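### 3.2 Storage bins and surface wear

The sorting trials used shared bins of the kind found in lost-property rooms and returns counters, where small personal goods are put down together and picked out later by hand. Each bin is gray, rectangular and split into two compartments by a slanted divider. The rear compartment is narrow and the front one is larger. Staff at the Brastdale site place incoming goods in the front compartment and keep the rear one for paper slips, when slips are used at all.

Bins were taken from regular service and were not cleaned, repainted or repaired before the trials. We wanted the range of surface conditions that staff meet in daily work. New bins have an even matte finish, and small goods stand out against it with little effort from the person searching. Older bins do not give this advantage. Scratches and scrape marks break up the background, and a dark item lying among them may be passed over on a first look.

Wear was graded by one rater (Thérèse Caron) on a three-step scale. Grade A bins show light scuffs only. Grade B bins show scrape marks over much of the floor. Grade C bins show, in addition, chips or deep scratches that expose a darker layer under the surface finish. The floor and the divider were graded separately, and the higher grade was recorded for the bin as a whole. Grading was completed on 11/09/2018, before any item set was assigned. 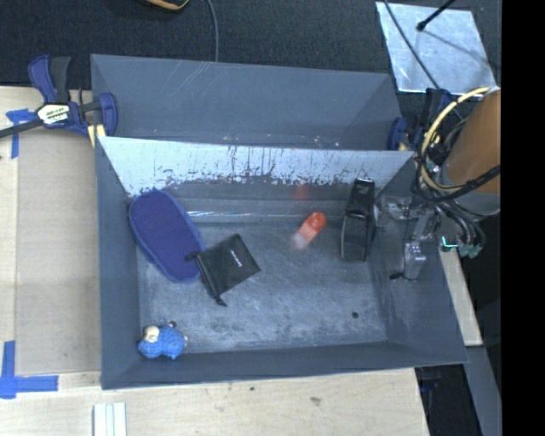
**Figure 2.** Front compartment with loose small goods, including a black drawstring pouch. The divider surface is worn, with chips and dark scratches.

Item sets were drawn from the Ostex list, which holds 465 small goods grouped by shape and by stiffness. Soft goods include pouches, pads and folded cloth. Stiff goods include cases and boxed items. A set was accepted only if it contained goods from both groups. Soft goods change outline each time they are put down, so a pouch may present its flat end, its gathered end or its printed side, and lettering that would identify it may be turned away or be too small to read at working distance. Stiff goods keep their outline but can come to rest in more than one posture. A tall, narrow case, for instance, may lie flat on the floor or lean against the divider.

Goods were placed loose, without trays or inner boxes. Contact and partial overlap between neighbors were allowed, but full covering was not. Where one item fully hid another, the set was tipped out and placed again. No rule was applied to the direction in which an item pointed. Earlier work with the Zacharias layout fixed all goods parallel to the bin walls, and we consider that arrangement too orderly to stand for ordinary use.

Color contrast was treated as a property of the item and the bin together. Black goods on a gray floor were entered as low contrast, and red or orange goods as high contrast. Purple and blue goods were entered as medium contrast, although this class proved the hardest to apply. A blue border against a gray-blue floor can be weak in one bin and clear in another, depending on how much pale scraping lies around it. Reflections were noted but not scored. A brightly colored item near the divider can throw a faint patch of its own color onto the lower part of the wall, and searchers may briefly take the patch for a second item.

A total of 956 placements were recorded. Of these, 200 were set aside for the repeat reading described in Section 3.4, and the rest went directly to the search task. Bins stood on a tabletop during placement. The Plirnex form was filled in for each placement and lists the wear grade, the item set, the contrast class of each item and any overlap between neighbors.

Two limits of the procedure should be stated. A single rater graded all bins, and the boundary between grades B and C depends on how small a chip is counted as exposing the lower layer. The scale also takes no account of where the wear lies. A ragged upper edge on the divider received the same grade as a damaged floor, although only the floor forms the background for most of the goods. Separate scores for the two surfaces were kept in the raw records and are used in Section 4.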